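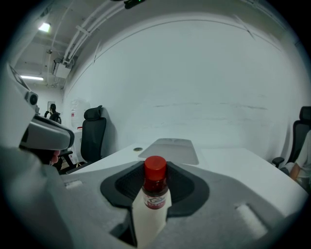 Eleven songs in a room that used to sell carpet

8/1/22

So I finally got to see Hirkonness, after two cancelled tours and one very sad refund email, and I have been humming the same four bars for days. My neighbours must be thrilled.

If you haven't come across them, they're a five-piece who started out doing quiet, droney folk stuff with a harmonium and have got steadily louder with every record. The new one is called Truvach and I'd been a bit lukewarm on it, to be fair. I bought it the week it came out in February, played it twice in the car, and went back to the old ones. It sounded crowded to me. Lots of brass, lots of reverb, and the vocals tucked away behind everything like they were embarrassed to be there.

Well. I take it all back!

The show was at the Weltano, the old carpet showroom down past the railway yards. They've done a lovely job with it. The ceiling is ridiculously high, they've kept the big front windows and hung heavy curtains over them, and the bar is at the back where it belongs, so you don't get people ordering drinks through the quiet ones. Tickets were 90 dollars, and I grumbled about that (I paid less than half for them last time, in a pub with a pillar in the middle of it), but with a full brass section on the road I suppose somebody has to feed all those trombone players.

The support was Vigfúsdóttir, just one woman with a cello and a loop pedal, and I'd happily have listened to another hour of her. She started with a plucked thing that kept folding back over itself until it sounded like rain on a tin roof, and then she sang over the top in a really plain, unfussy voice. The chatter at the back died off in the first minute. You don't often get that with an opener. I bought her EP on the way out and it's good, though it doesn't quite catch how big the low notes were in the room.

Then a very long changeover. So long that the fellow beside me ate an entire bag of licorice and started on a second.

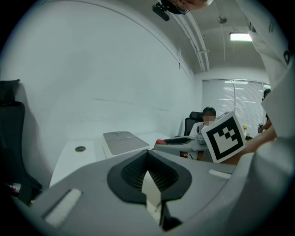

Anyway, Hirkonness came on without any fuss at all, no intro tape, lights still half up, and went straight into the title track. And suddenly all that brass made sense. On the record it's a sort of fog. Live you could pick out every part, with the trumpets on one side and the low stuff on the other, answering each other, and the harmonium wheezing away in the centre. I got goosebumps and I'm not usually a goosebumps person.

They played 11 songs, seven of them new. I know some people were cranky about that, because I heard them being cranky about it in the line for the coats. I'd have liked one or two more of the old favourites myself, especially from the second album, which they skipped completely. But the new songs were so much better for being played loud that I can't really complain. The slow one near the end of side two, the one I'd been skipping in the car, was the best thing all night. They dropped everything down to one voice and a bass drum and held it there for ages, and when the horns came back in I may have grabbed a stranger's sleeve. Sorry, licorice fellow.

A couple of grumbles, so you don't think I'm on the payroll. The sound was muddy for the first song and a half if you stood under the balcony, so go left and forward if you're ever at the Weltano. The merch table only took cash, and the nearest bank machine is a ten-minute walk. And one encore! One! After all that waiting I'd have stayed till breakfast.

I walked home the long way along the river with my ears ringing and put Truvach on my headphones, and it's a different record now. I can hear where everyone is standing. The third track has a little trumpet line buried under the second chorus that I'd never noticed, and now I wait for it every time. I've since played the whole thing front to back more often than I'd like to admit, including once while cleaning the oven.

They've got a few more dates up the coast before they head home, and the last time I looked there were still tickets for the smaller towns. If you're anywhere close, go, and get there early enough for the cello. I'm trying to talk my sister into driving up with me for one of them. She says she doesn't like trombones, so I've got some work to do there.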